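Handheld Gripper Pre-Use Check, Locker Task
Site: Drositdale, Room 2
Period: July
Reason for recheck: right gripper failed to release during a door pull at Drinley

1. Finger travel, left. OK. Opens and closes fully.

2. Finger travel, right. FAIL on first check. Stuck closed at half travel. Return spring had slipped off its post. Refitted, cycled 90 times, no repeat. Passed on second check.

3. Marker cubes tight on mounts. OK both sides.

4. Indicator lights green before start. OK. If either one goes out, stop and put the grippers down.

5. Cable routing. COMMENT. Slack on the floor near the operator's left side. Same remark as last time at Sudidcombe. Tape it down or run it behind the operator. Open.

6. Floor clear in front of lockers. FAIL. Pallet at the base of the lockers and a box next to it. Move both before anyone works the lower tier. Open.

7. Second person stands back from the cables. COMMENT. Reminded verbally. Add to the Pastor start sheet.

8. Locker doors. Keys are left in the locks and stick out. A finger can hook on a key when the handle is missed. Take out any key not needed for the run. Open.

9. Open doors. Close each door before starting the next one. A door left open swings into the right forearm.

10. Cycle count, right gripper. 3,616 since the spring was last changed. Limit on the sheet is 1,000. Nobody had been logging it. Order springs for both sides.

Result: left gripper cleared for use. Right gripper limited to dry runs until the new spring is in. Items 5, 6 and 8 to be closed by the next check.
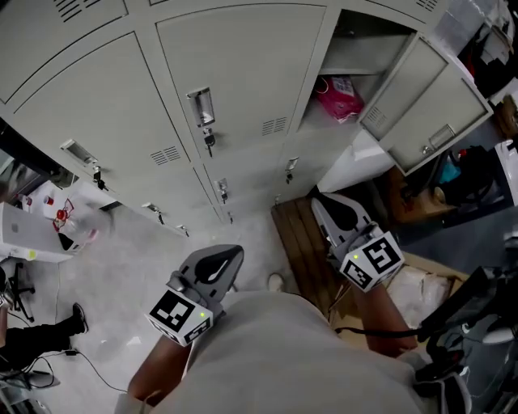
Locker task, both grippers in hand. See items 5, 6 and 8.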